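By Necati Bozkurt
October

I've been meaning to write this up for weeks, and my tea break keeps ending before I do. So: we're getting sorting machines at work! Proper ones, with arms, for the small fruit and veg lines at Clesberg, where I've been on the packing side since before the new cold store went up.

At the moment a good day on my bench is 700 trays. That's tomatoes mostly, with baby potatoes and the little citrus when it's in. You pick up, you turn it over, you decide, you put it down, and by two in the afternoon your thumbs have stopped talking to you. The new arms come from a company called Stikico, and the bit that got me properly excited is how they learn. People show them. You hold a gripper in each hand and do the job yourself, one tomato at a time, and the recordings go off to be studied.

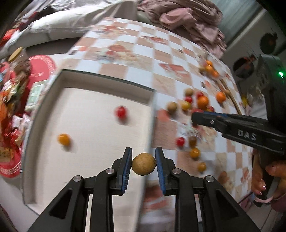 No. 12

I love the blue pads. They're ribbed, so there's something for a potato skin to hold on to, and the two fingers come in from either side together. I had a go with a pair myself and was hopeless for the first ten minutes (I dropped a tomato on my own shoe), and then something clicks and you stop thinking about the tool. What surprised me is how much I know without knowing it. I ease off for a ripe one. I go for the shoulders and leave the stalk alone. I've never once said that out loud to a new starter, and I've trained plenty of them!

Which brings me to the part everyone asks about at the bus stop. What happens to us? Well, there were 60 of us on the benches in summer, and the plan we've been shown keeps the benches but changes who does what. The arms take the plain picking and placing. We take checking, the odd shapes, the customer orders that come through with notes on, and looking after the machines themselves. There's a training place at Vimbridge and I've put my name down for the first course, maintenance and setting up. I'm excited and a bit nervous, as I haven't sat in a classroom since school.

I don't want to make it sound all sunshine. The evening shift are worried about hours and I think they're right to ask for it in writing. A couple of the older hands simply like the bench, the chat across it, the radio, and an arm won't argue with you about football. The machines are slow as well, for now. The one I watched took so long over a single satsuma that I could have peeled it and eaten it.

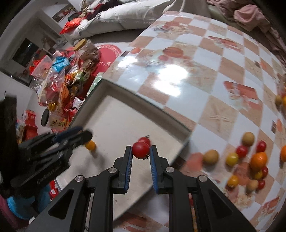
Both grippers out, cherry tomatoes and a few potatoes to practise on.

Cherry tomatoes are the real test, if you ask me. They roll, they hide behind each other, and a green stem end gives the fingers an awkward bit to avoid. Potatoes are forgiving by comparison. Our friends over at Meesuk, who pack for the same shops, started with potatoes only and left the soft stuff for later, and I can see the sense in it. We're going straight in with everything mixed up together, and I rather like that.

My thumbs are looking forward to it. I'll post again when I've done the first week at Vimbridge, and if anyone reading has moved from a packing bench to looking after machines, please leave a comment. I'd love to know what you wish you'd asked on day one, and whether I need my own screwdrivers.

Contact | © Necati Bozkurt | Back to top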